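What's a River Town? Come See Dunstan!

Ever wonder why so many old towns sit next to a river? Easy. Boats! Before trucks and trains, a river was the best road around. Heavy stuff floats. Carrying it up a hill, no thanks.

Dunstan is a river town. It sits on a bend of the Skitamska River, 26 miles from the ocean. Small place, big history.

First came the ferry. Just a flat boat and a long rope. People paid a penny, cows cost more. Then the market grew up right by the landing, becuase that's where everybody got off. Fish, apples, wool, nails.
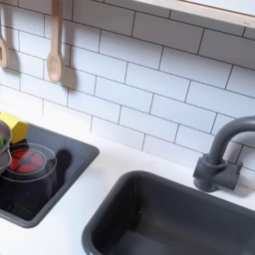

Then came the bridge. Stone, 300 feet long, with five arches. Walk across and look for the marks cut into the blocks. Each stone cutter had a special mark, a star or a fish or a letter. That's how they got paid! More marks, more money.

Next stop, the clock tower. 115 steps to the top. Lots of stairs, so bring water. Up there you can see the whole bend in the river, and on a clear day the hills too. The bell rings at noon. Cover your ears!

What else to see:
The Market Hall. Big iron roof, pigeons, hot pretzels.
Ferry Park. Ducks. A playground shaped like a boat.
Mill Lane. Skinny old houses, all squished together. Land by the river cost a lot, so people built up and not out.
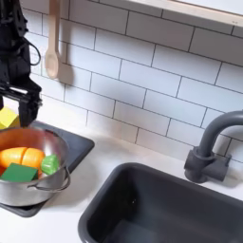
Why do the houses on Mill Lane have doors so high off the street? Floods. In spring the snow melts in the hills and all that water has to go somewhere. Down the river it goes. Sometimes over the banks too. So people put in steps, and kept there flour and blankets upstairs. Smart.

Look for the brass lines on the wall by the bridge. Every line is a flood. The top one is higher than most grown-ups!

Best time to visit? August. The river is low and slow, and the little ferry still runs for fun. It holds up to 52 people. No cows anymore.

Words to know
Ferry: a boat that takes people across water.
Landing: the place where boats stop.
Bank: the land at the side of a river.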